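Minami textile drop-off trial extended to October

Wednesday, May 25, 2022
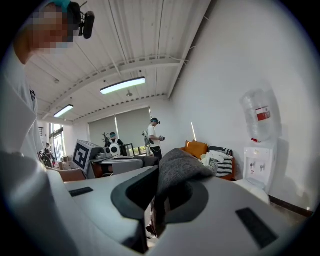 Council's kerbside textile trial in Minami will run for a further five months after the first stage collected 3,733 kilograms of clothing and household linen from 494 registered addresses.

The trial covers the streets between Bostier Road and the rail line. Residents put clean, dry textiles in a tagged bag and leave it beside the recycling bin on the second collection day of the month. Bags are weighed at the Cultard transfer station before sorting.

Waste services manager Umesh Nautiyal said knitwear and cotton bedding made up most of the material by weight. Items in wearable condition go to local op shops. The remainder is graded by fibre and colour, then baled for wiping cloth or mechanical recycling.

"Mixed fibres are still the main difficulty," Mr Nautiyal said. "A jumper that is part wool and part acrylic has a much lower resale value than one that is all wool, and the label has often been cut out."

Contamination in the first stage came to 223 kilograms, mainly wet items, single shoes and pillows. Pillows, doonas and carpet offcuts are not accepted and should be taken to the transfer station, where normal gate fees apply.

The second stage adds 125 addresses in Tumilano, including the units on the eastern side of the reserve. Bags will be delivered to those households before the first collection. Existing participants do not need to register again.

Councillor Vasanthi Matubbar asked at the last meeting for the cost per tonne to be reported separately from general recycling - a figure the first report did not include. Staff will provide it with the final report, due after the trial closes at the end of October.

Replacement bags are available from the Minami library during opening hours.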